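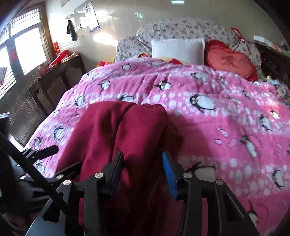 Lidmont has changed the way it looks after its hand-held grippers, and the reason is fluff. The firm's longest-serving unit, known to everyone there as Dana, went back to work in January with new pads, retightened joints and a maintenance sheet that now runs to both sides of the paper. For most of its life the tool had been cleaned when somebody noticed it was dirty, a system that relied on somebody noticing. It spends a lot of its time on jobs like holding a fleecy crimson cloth over a pink penguin comforter, and cloth of that sort gives generously to anything with fine ridges, such as the blue pads on the inner faces of Dana's fingers.

The tool carries no motor of its own. A person holds it, squeezes, and the two black fingers close through a set of linkages while a camera records what they are doing. The recordings go towards teaching robot arms to handle bedding and laundry. That leaves very little to go wrong, a fact which had been used for some time as an argument against checking whether anything had.

Things had. Late last year the people reviewing Dana's recordings began to see cloth slipping out of the fingers on perfectly ordinary pinches. The first theory was the operators. The second was a new washing powder, and this got as far as a meeting. Naheed Kazmi, in charge of the equipment bench at Lidmont's Kerkholm workshop, asked for the tool itself, put it under a lamp and went to find a toothbrush.

"The grooves had filled up," Kazmi said. "From a normal distance it still looked like a blue pad. Under the lamp it was more of a felt slipper."

Cleaning brought back some of the grip, though not all of it. With the pads off, Kazmi found that the right finger had a small amount of sideways play at its upper joint, enough that the tips were meeting slightly askew. A folded towel is thick enough to forgive this. A single layer of cotton isn't, and would slide out of the corner where the pads failed to touch. The joint bolt had worked its way loose over 413 recorded sessions, during which it had been tightened, as far as the paperwork could establish, once.

The paperwork deserves a word. Until January the maintenance record for Dana consisted of a school exercise book with entries such as "fine", "bit stiff, now fine" and "ask about squeak". There is no record of anybody asking about the squeak. Kazmi oiled it and considers the matter closed.

Repair took an afternoon, including the wait for the adhesive. Both pads were replaced as a pair, on the grounds that a fresh pad facing a worn one pulls the cloth to one side as the fingers close. The old glue came off with a plastic scraper and a good deal of patience. A metal scraper is quicker and leaves scratches that the next pad will lift from, a lesson the workshop already owned, having bought it on a different tool.

After that came the bolts. All of the exposed ones were taken out, cleaned and put back with a dab of removable thread lock, then tightened with the fingers held shut on a strip of card so that the tips were square while the joints were being done up. The order matters more than Kazmi had expected. Tighten the outer linkages first and the inner ones settle wherever they are pushed. Start just behind the fingers, work outwards, and the whole assembly tends to line itself up.

The check at the end uses no instruments to speak of. A strip of thin paper goes between the pads, the handle is squeezed, and somebody tugs. The strip is then moved to the other edge of the pads and tugged again. If both tugs feel alike, the tool goes back in its case. If one edge lets go early, the bolts come out and everyone is a little quieter for a while.

The pads and linkages come from Kołodziej, a small supplier of cut rubber and machined parts that Lidmont has used since it started. Kołodziej had recommended changing pads every 40 hours of use. The recommendation was printed on the inside of the box lid, and the lids had been put to excellent use as drip trays.

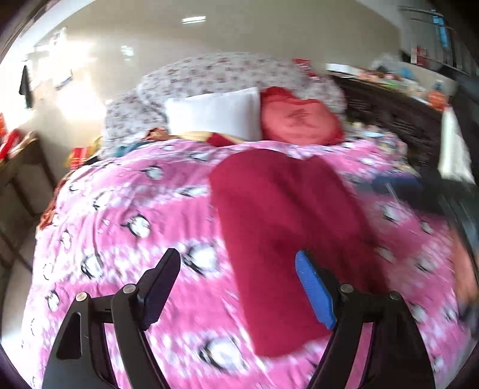 Under the new arrangement the operators do most of the routine work themselves, between one task and the next. Pads get a dry brush after anything with a pile, meaning towels, fleeces and most blankets, and a damp wipe at the end of the session. The fingers are opened fully and closed slowly before each recording, with the operator watching the tips. If they meet crooked, recording stops there. Bedding is an awkward place to be strict about this. A quilt gives way under the fingers, so a poor pinch can feel much like a good one until the cloth is on its way up.

Mateja Nikolaidis, one of the operators, was not an early supporter. "I was told I would be brushing it after every towel," she said. "I said I don't brush my own hair after every towel." She has since come round, mostly on account of her wrist. When the pads slip, the natural response is to squeeze harder, and up to 11 people had been squeezing harder for months without mentioning it to one another. With the new pads in place Nikolaidis found she was crushing things she meant only to hold, and spent her first morning back learning to be gentle with a folded towel.

She also has views on light. Sun through a window flattens the near pad into shadow or turns the far one such a bright blue that lint is hard to make out on either, and she now takes the tool to the plainest corner of a room before inspecting it. This has gone on to the sheet. So has her request that the brush be tied to the case with string, the workshop having lost three brushes in the first fortnight. A fourth was later recovered from the kitchen, where it had been promoted to mushrooms, and was not asked to return.

The camera has its own line on the sheet. It must be wiped with a lens cloth and nothing else, a sentence added in capitals after an incident with a sleeve. Its mount is checked for movement by pressing gently on each side. Should it shift at all, the sessions recorded since the last check are set aside for a second look, so there is now a real incentive to have carried out the last check. Kazmi regards this as the cleverest part of the whole document and denies having planned it.

None of it has been expensive. The pads cost less than the meeting about washing powder, by Kazmi's estimate, and that is before the biscuits. The larger cost is time, with 8 minutes now set aside at the end of each session for brushing, wiping and filling in the sheet. There was some grumbling over this, until it was pointed out that operators had been spending a good deal longer than that doing dropped pinches over again.

Lidmont has not said how many recordings it will discard from the months when the joint was loose. Reviewers are going through them by hand, sorting the slips caused by the tool from the slips caused by cloth being cloth. Some may be kept. A robot arm will meet worn pads of its own sooner or later, and there is a camp within the firm that would like it to have seen a few. There is another camp that thinks this is a very convenient discovery.

The other grippers at Kerkholm are being stripped and reassembled in turn, with Dana standing in for whichever of them is on the bench. Two have been finished. One had a joint looser than Dana's had ever been and had attracted no complaints whatever, apparently through being used only on socks. The next to go in has a stiff handle, a missing washer and an entry in its exercise book reading "leave it, it likes it".

The maintenance sheet was reissued on Mar 29, 2025, with a box for the operator's initials and a new heading, "Squeaks". Kazmi has asked for it to be filled in even when there are none. Nikolaidis has so far written "none" every time, apart from one entry concerning the workshop door, which has been passed to the landlord.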